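Should Borbély have played the fifth set in Walby?

baseline_betty
I know this has been chewed over in the results thread, but I'd like a calmer place for it, so pull up a chair. Gergely Borbély was up two sets to one, his hip was clearly bothering him from the middle of the fourth, and he went out for the fifth anyway and lost it 6-1. I love the man, I've followed him since he was losing in qualifying at Lultodness, and I spent that last half hour wishing somebody would throw him a blanket and take him home. Was it brave or was it plain foolish, with the grass season so close?

moonballer17
Brave. You don't get many fourth rounds when you're ranked 161 in the world, Betty. I looked at the points and he'd have been close to the top hundred with a win. If I'd worked my whole life for that, I'd have crawled out there.

OldClayDog
I'm going to disagree, and kindly, I hope. I coached juniors for a long time and the hip is the one I never let them play through. A sore shoulder you can nurse, you serve at three-quarter pace and hope. With a hip you start landing wrong, and then it's the knee and the back as well. He was reaching for wide forehands with his arm and nothing else. His team should have had a word at the changeover.

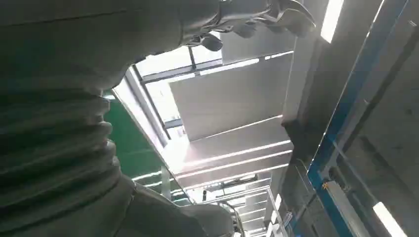
Reply 4
sliceandchips
His team can't do much from the box, though, can they? And Sofia Xenos did almost the same thing in April – strapped up to the thigh, lost the second set in a hurry, came back and won the third. We all called her a lioness for it. I don't see how it's heroic when it works and foolish when it doesn't.

baseline_betty
Oh, that's a fair point, and I was one of the ones shouting lioness, so I'll take my medicine. I suppose the difference for me is that Xenos looked like she was getting better as the match went on. Gergely was getting worse, and you could tell from his second serve, which had nothing on it by the end.

OldClayDog
Xenos also then missed the next three tournaments, if we're counting. Just saying.

moonballer17
She had a wrist problem, Dog, it wasn't even the same leg! Or any leg!

OldClayDog
All right, I'll give you that one. I had it muddled with the year before.

kate_from_court_4
I was there, way up in the cheap seats, and the noise when he walked back out for the fifth was something I won't forget. I'm not sure any player could have turned around and gone home after that. Does anyone know if he's still entered for the Athanasiadis Cup? I have two tickets for the opening session and my sister is already asking.

sliceandchips
Still on the entry list when I checked at lunch, Kate. I'd go either way, the outside courts there are lovely and you can sit close enough to hear them grumble.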